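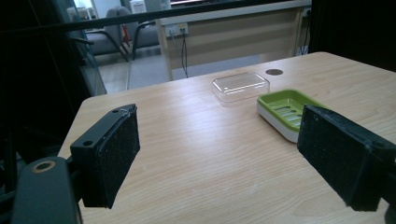 Undesholm Community Choir – Minutes of the January Meeting
Sat 11 January, in the small hall

Present: Pallavi Kushwaha (chair), Zhiqiang Xiong, Yuxi Ye, Shuzhen Xie and a good showing of altos. Peiyu Yan took the minutes. Apologies came from most of the basses, who were snowed in on the Wilta road and were much missed, especially at the singing afterward.

Opening
Pallavi wished everybody a happy new year and thanked those who had come out in such weather. She also passed on a lovely card from the Punetti nursing home, where we sang in the dayroom before the holidays. One of the residents has asked whether we would come back and do the lullaby again, and the feeling was a very warm yes. Yuxi will call them to find a date.

Minutes of the October meeting
Approved, with one correction: it was Shuzhen who offered to look after the music library, and Zhiqiang who offered to drive the boxes over. Both have now done so, with our thanks.

Money
Zhiqiang reported that we have $309 in the account after paying for the hall and the piano tuning. The winter concert collection was a little better than last year. He would like dues by the end of the month, please – cash or check is fine, and anyone finding it hard should have a quiet word with him.

Spring concert
This took up most of the afternoon, as it always does! Yuxi would like a program of river and sea songs and played us two on the piano, and the second had several people humming along before she got to the end of the verse. Shuzhen worried that the long one is too high for the sopranos so early in the season. After a good deal of friendly back and forth it was agreed to try it a step lower for three rehearsals and then decide.

We have 40 copies of the old folk song book, enough for everyone if the tenors share. Shuzhen asks that markings be made in pencil only.

Rehearsals
Wednesday evenings as before, starting promptly at seven. Pallavi asked whether the tea break could be a bit shorter, and there was some resistance – we settled on fifteen minutes.

Any other business
A green scarf was left behind after the winter concert and is in the piano bench. Peiyu will print new song lists and bring them to the next rehearsal.

The meeting closed at ten past four, and those who could stay sang through the lullaby twice.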